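Vinville Cricket Association Newsletter
January 17, 2020
By Tanveer Warraich

Pitch change at the Cetwood ground

The association will replace the concrete strip at Cetwood with a clay pitch before the season opens. The present strip has been covered with coir matting since it was poured. The matting gives an even bounce but takes very little spin, and visiting teams have asked for a natural surface for several years.

The new square will hold three pitches side by side, each 22 yards long and 10 feet wide. Salma Kettani drew up the soil plan after testing samples from two local pits. The clay from the northern pit cracked too widely when dried in the tray, so the southern clay will be used. It goes down in thin layers, each one rolled before the next is added. The outfield will not be regraded. The drain on the east side stays where it is, with a new grate. 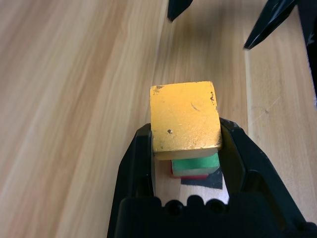 Fixtures while the work is under way

First-round matches move to the Simanjuntak field, which has a matting pitch and a shorter straight boundary. Captains should note that the boundary there measures 49 yards toward the road. A ball that clears the fence on that side counts as four, as it did last year, and is not replaced until the umpires have checked the spare box.

League matches remain at 40 overs a side. The limit of eight overs per bowler also stays. Start times move forward by 30 minutes, as the Simanjuntak field has no shade on the scoring side and the afternoon sun sits low behind the bowler's arm in September.
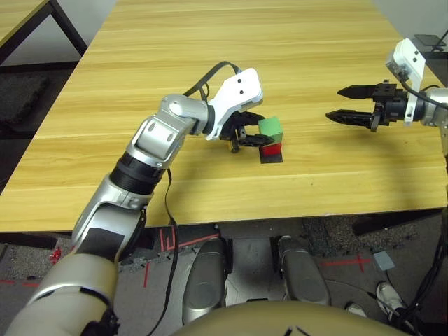 The cube stack, green on red.

Averages and qualification

Mounir Ouazzani finished last season with 287 runs in league play, the highest total for a Molatura batsman. The bowling table was led by Said Belkadi with 13 wickets, all of them on matting. Figures from the Cetwood clay will be kept in the same table — no separate record is planned.

The rule on rain-shortened matches is unchanged. A result needs 15 overs in the second innings, and the target is set by run rate alone.

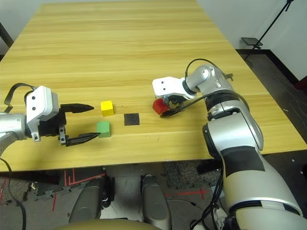

Radwa Sqalli writes that run rate alone favors the side batting second, which can swing from the first ball with all its wickets in hand. She would like wickets lost to count toward the target, and asks that the captains vote on it before the first round. The item has been added to the list for the preseason meeting.

Last updated: January, with the corrected boundary length for the Simanjuntak field.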